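Support > Zurivar Arm > Set-Up Guide > Section 3

Overview Unpacking Mounting Kitchen Tasks Faults Contact

3. Kitchen tasks: what the arm can and cannot do yet

Read this section before you give the Zurivar arm any work near a cooker. Owners often ask whether it can make a meal by itself. It can't. It can do short parts of a chore, such as moving food from a pot to a plate, with an adult in the room. Washing up, cutting and lifting full pots are not supported in this release.

3.1 Preparing the table

1. Clear a flat work area and wipe it down.
2. Set the cooker within reach of the fingers. The pot should not touch the arm at rest.
3. Turn the pot handle so the arm can pass without knocking it.
4. Run the gripper cable where it can't catch on the pot or the cooker.
5. Switch the cooker off and take off the lid by hand. The arm does not remove lids.

CAUTION: Steam can burn you and can fog the wrist camera. Wait 20 minutes after cooking before you start a task.

3.2 Picking up soft food

Steamed buns are a good first job. They are simple in shape but they dent easily, and a finger has to come down past the rim of the pot to reach them.
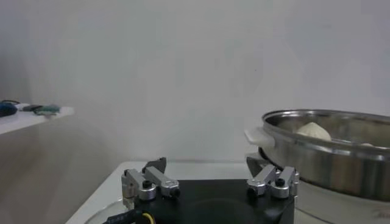
Start with grip force at level 3 and raise it one step at a time. If the food tears, go back a step. Shiny steel can confuse the depth reading, so expect some missed grasps with polished pots.

1. Open Tasks and choose Pick Soft Item.
2. Mark the item on the screen.
3. Press Hold to Run and keep it pressed – the arm stops when you let go.
4. Let the arm place the item on a plate before you reach in.

NOTE: Fit food-safe finger covers before touching anything you plan to eat. Bare metal fingers are for practice only.

3.3 If the task fails

Error 1681 means the fingers closed on nothing. Mark the item again and retry. Error 2921 means contact with the rim. Release the button, back the arm out by hand and move the pot.

Section revised 25 September 2018 by Lakshmi Nair. Dishwasher loading is under test and will be covered in the January release.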